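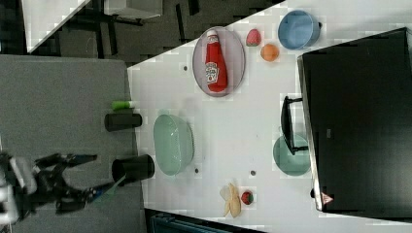 Brazo con pinza de dos dedos junto a la mesa de pruebas, con vajilla, fruta y envases.

Kandier publica los resultados de su ensayo de recogida de mesa con brazo robótico

La tasa de ciclos completos sin intervención sigue por debajo del nivel que la empresa considera apto para uso doméstico

Kandier ha presentado este martes los resultados de Layug, un programa de ensayos destinado a medir si un brazo de uso general puede recoger una mesa de cocina desordenada sin ayuda de un operador. La respuesta, con el equipo disponible hoy, es parcial: el sistema resuelve la mayor parte de los agarres individuales, pero pierde fiabilidad cuando debe encadenarlos hasta dejar la superficie despejada.

El ensayo comprendió 3629 intentos de agarre, repartidos en seis categorías de objeto: cuencos, platos, vasos, botellas, fruta y residuos. El software de planificación, denominado Flema, recibe una instrucción única al comienzo de cada ciclo y decide por sí mismo el orden de recogida. No se fijaron posiciones de partida. Los objetos se colocaron sobre la mesa sin plantilla, apoyados unos en otros en parte de los ciclos y volcados en otros.

Los cuencos rígidos y las botellas de plástico dieron los mejores resultados. La pinza los toma por el borde o por el cuerpo con una fuerza constante, y el error de posición tolerado es amplio. Los vasos tumbados exigen una maniobra adicional, ya que el sistema debe estimar hacia dónde se abre la boca antes de elegir el punto de contacto. Si la estimación falla, el vaso rueda y el ciclo se reinicia desde la fase de percepción.

Los recipientes calados o translúcidos plantean una dificultad distinta. La cámara de profundidad devuelve lecturas incompletas en ese tipo de superficie, y Flema tiende a situar el borde más abajo de donde está. Las mondas y pieles de fruta fueron la categoría con peor resultado: son blandas, planas y de contorno irregular, y su forma cambia con cada contacto.

«Un agarre correcto es un dato de laboratorio. Lo que le importa a quien vive en la casa es que la mesa quede recogida, y ahí todavía necesitamos a una persona cerca», señala Sunita Zamora, responsable técnica de Layug. «Tampoco cumplimos en tiempo. El brazo trabaja despacio por seguridad, y no vamos a subir la velocidad hasta que baje el número de reintentos.»

En paralelo, Trendix ha aplicado una versión reducida de Flema a la reposición de cajas en un puesto de taller, con piezas conocidas y disposición fija. En ese entorno el sistema completó una serie de 100 ciclos consecutivos sin parada. Kandier advierte de que las dos cifras no son comparables – el taller elimina casi toda la variación que hace difícil una cocina – y no prevé extrapolar ese resultado al ámbito doméstico.

La siguiente fase de Layug arrancará en abril e incorporará alrededor de 2000 ciclos adicionales. Se ensayarán dedos de pinza más estrechos, un segundo punto de vista para los objetos translúcidos y una rutina específica para residuos blandos. Quedan fuera del alcance del programa el lavado de la vajilla, la manipulación de cuchillos y el trabajo con líquidos en recipientes abiertos.

Kandier no ha fijado fecha para un producto comercial. El informe técnico, con el desglose por categoría y el protocolo de ensayo, puede solicitarse al departamento de comunicación de la empresa.

Acerca de Kandier
Kandier desarrolla sistemas de manipulación y software de planificación para entornos no estructurados. Trabaja con fabricantes y talleres en la evaluación de tareas automatizables.

Contacto de prensa
Departamento de comunicación, Kandier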